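Notebook, June, Drilora bench work
Fleece folding, left arm. Started 9:40.

Picked up where Nivaldo left off. His note said "gripper won't let go, see log," so I went to the log first, and wow, there is a lot in it! Run 94 is the one to look at. The arm pinches the blanket, lifts, moves over to the drop point, gets the open command, and reports itself open. The motor current says otherwise. It sits at holding level for 6 full seconds, then the wrist starts its next move with the blanket still in tow and the whole arm trips on overload.

So we have two faults, and I want to keep them apart:

Fault A: fingers stay closed after an open command.
Fault B: the controller believes "open" as soon as the command goes out. It never checks finger position.

B is the one that scares me. A sticky finger is a nuisance. An arm that drags a load it thinks it has dropped is a safety matter, and I've written it up that way for Érica Assunção.

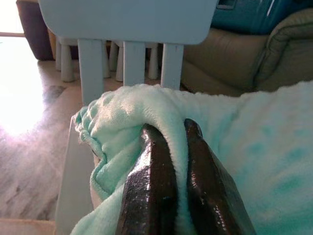 Tried a slow open at low force first, with the e-stop in my left hand. Stuck on the third try. Backed off, killed power, opened the fingers by hand. They moved stiffly for the first bit and then freely, so my money is on the drive screw and the fleece is off the hook for now. Pulled the cover and found lint packed in behind the wiper seal. Gorgeous little felt plug, I kept it in a bag for Nivaldo.

Cleaned the screw, new seal, fresh grease (the Aguiar tub, top shelf). Cycle counter read 2886 when I closed it up. Ran open/close with no load until lunch and the current trace is lovely and flat. Does that prove the lint did it? No, I changed three things at once. Should have run it clean on the old seal first, my mistake.

For B, I added a check: no wrist motion until the encoder shows the fingers past the open mark, with a timeout that stops the arm and raises an alarm. Tested by unplugging the finger motor and sending open. Arm stopped, alarm came up, I may have cheered.

Still to do:
Full load runs with the fleece, 333 cycles, somebody at the e-stop the whole time.
Same check on the Mirport arm, it runs the same code.
Ask Nivley if the seal comes in a tighter lip.
Nivaldo to try and break the timeout. He's good at that.

Arm is tagged out until Érica signs. Tag is on the main switch, key's with me.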